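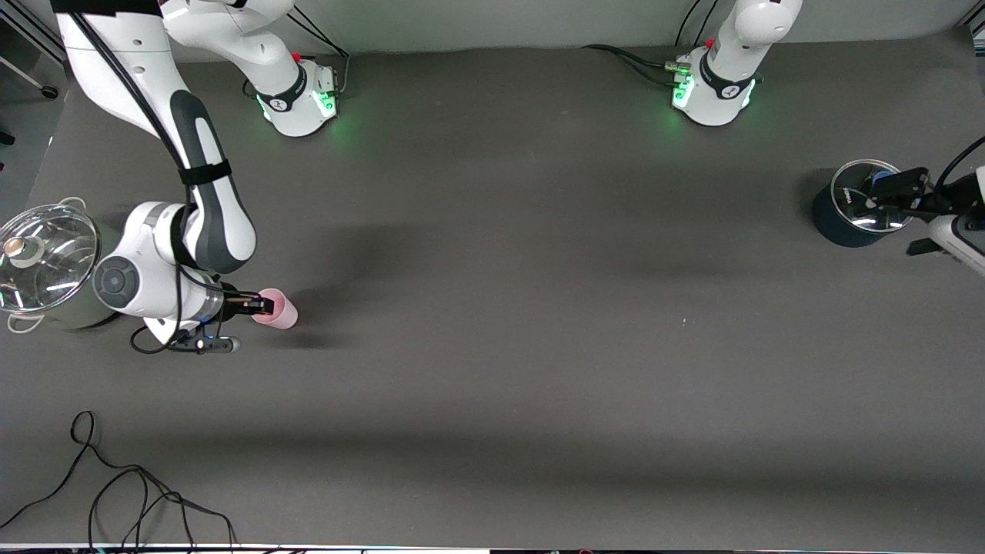
**Skivard 24 standing desk frame, reviewed after six months**

I bought the Skivard frame in February to replace a pair of trestles and a door. It is now August 2018 and I have used it nearly every working day, so I think I can say what it does well and where it falls short. I paid for it myself.

The frame comes without a top. Skivard sells tops too, but the shipping to Fluremdale cost more than the top did, so I bought a solid beech slab from Ignacio Kowalczyk, who runs the lumber counter at Machala. He cut it to length and rounded the front corners. If you are doing the same, ask for a slab at least an inch thick. The screws in the box are long, and in a thinner board they will come through the other side.

## Putting it together

Everything arrives in one carton, and the carton is heavy. The delivery driver left it at the bottom of the stairs. My daughter Anika and I carried the legs up separately and came back for the crossbars.

The instructions are drawings only. Most are clear. Step 7 is not. It shows the control box being slid onto its bracket before the cable tray goes on, and if you do it in that order you can't reach the two rear screws of the tray. I took the box off again, fitted the tray, and put the box back. That cost me half an hour.

You need a drill, a Phillips bit and a tape measure. The hex key is in the box. The pilot holes are up to you. I lay the slab face down on a blanket, centered the frame on it, marked the holes with a pencil and drilled them with tape wrapped around the bit as a depth stop. Get help to turn the desk over. Do not tip it onto two legs and let it drop, the feet are not made for that.

## Moving up and down

The motors are quiet. I can run the desk while someone is on the phone in the same room and they don't ask what the noise is. It starts slowly, speeds up, and slows again before it stops, so a full mug stays full.

The handset has up, down and memory buttons. To save a height you hold the M button until the display blinks, then press a number. The display shows the height in inches, but mine was off out of the box. It read higher than my tape measure did. There is a calibration routine on the last page of the instructions: run the desk all the way down, hold the down button until the display changes, and let go. After that it was right and it has stayed right, except once after a power cut, when I had to do it again.

There is a collision stop. It works going down. I lowered the desk onto the arm of my chair and it stopped and backed off an inch. Going up, it is less sensitive. It lifted a window sill's worth of resistance longer than I liked before it gave up, and there is a dent in the paint on the sill. Leave some space at the back.

## Wobble

Every standing desk moves a little at full height. Sitting, this one is solid. Standing, I am five foot ten and I set it at elbow height, and if I type hard the monitor shakes slightly from side to side. Front to back there is almost nothing. Tavion Strickland has the same frame with a longer top and he says his is worse, bad enough that he put his monitor on a wall arm. He is also a good deal taller than I am and runs his desk close to the top of its travel.

Two things helped. I tightened all the bolts again after the first month, and several had loosened by a quarter turn. I also took the adjustable feet off, cleaned the threads, and set them again with a level. The floor in this room slopes toward the window and I had been lazy about it the first time.

## Cable tray

This is the weak part. The tray is thin sheet steel, open at both ends, and it is too shallow for a power strip with anything bulky plugged into it. The lip is sharp as well. I filed it down and covered it with a strip of split rubber hose.

I ended up mounting the power strip directly to the underside of the slab with its own screws and using the tray for slack only. One cable runs from there to the wall, long enough to let the desk go all the way up. Check that before you close everything up. I hadn't, and the first time I raised the desk it pulled the plug out of the wall.

## Compared to the Plenidov

Akinyi Ndung'u let me use her Plenidov for a week while she was away, so I can compare them a little. The Plenidov is heavier and steadier when standing. It is also louder, and its handset sticks out in front of the desk edge where you catch your leg on it. The Skivard handset sits flush. The Plenidov costs a lot more. If you write by hand or draw standing up, I would pay the difference. For typing I wouldn't.

## Support

I wrote to Skivard once, in the spring, when the number 2 memory button stopped responding. They replied the next day, asked for a copy of the receipt, and sent a new handset. It took 24 days to arrive. The desk could still be moved with the up and down buttons in the meantime. They did not want the old handset back.

## Would I buy it again

Yes, with a different tray. The lift is smooth, it carries two monitors and a stack of binders without complaint, and the price is fair. The step 7 drawing should be fixed, and so should the lip on the tray.

A few small notes for anyone who has one on order:

- The black finish shows dust. The white probably shows scuffs instead.
- Keep the carton until you have run both legs up and down.
- The spare screws are the same size as the ones for the control box. I lost one of those and was glad of them.
- The plastic caps on the crossbar ends fall off. A dab of glue holds them.

Roscoe Marchetti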